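The shape maker of Pultville

Jocelyn Caron answers the door with sawdust on both sleeves and a wooden star in her hand, and we are talking about maple before I have my coat off. 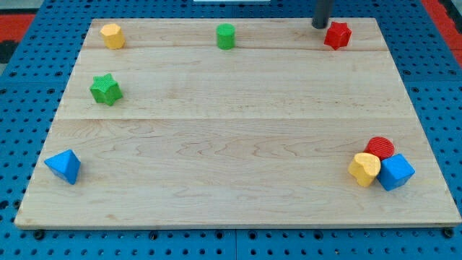 "Maple is lovely stuff to put blocks on," she says. "It's pale, so the colours sing, but look closely and there's all this wavy grain going on. Children notice it. They run a finger along the dark lines and the blocks get forgotten for a bit, and I think that's wonderful!"

She has been making wooden shapes in a converted garage in Pultville for 13 years, having given up a job in the planning office at Melbridge to do it. Hearts, stars, cylinders, pyramids, eight-sided prisms: she can tell you which are a pleasure to cut and which are not. The star is not.

"Five points, and every one of them wants to chip," she says. "My first stars were terrible. I've still got a shoebox of them somewhere. The cylinder you can do half asleep, though please don't, there's a saw involved."

The heart came later, after a request from Rhonda Arsenault, who runs a playgroup in MacDonald and has been buying from Jocelyn for years. I rang Rhonda the following day and she was every bit as keen. "They tip it all out on the board and off they go," she told me. "We had one little boy in July who would only use yellow. He made a family out of them. The pyramid was allowed to visit, even though it was blue, and that was a very big day."

Rhonda likes to leave the blocks scattered when the children arrive. If everything is lined up, she finds, they hang back and wait to be told what it's for.

Jocelyn sticks to red, yellow, green and blue. I asked whether she had ever been tempted by anything softer, all those greys and dusty pinks in the shops, and she laughed for quite a while.

"I tried a sage green once. It looked like something left at the back of the fridge. A good strong red, you can see it from across the room and you want to go and pick it up. I still do, and I made the thing."

She joins her boards from planks and doesn't try to hide the seams. Some customers ask for a single wide piece and she talks them round if she can, usually by making tea and putting a finished one in their lap. The offcuts go to a friend in Nikow for spoons.

What's next? An arch, she hopes, if she can get the inside curve smooth enough to please herself. There were 5 attempts on the windowsill when I visited, and she picked up each one to show me what was wrong with it. I couldn't see a thing wrong with the fourth.

"No, feel it," she said. "Just there. Feel that?"

August 2021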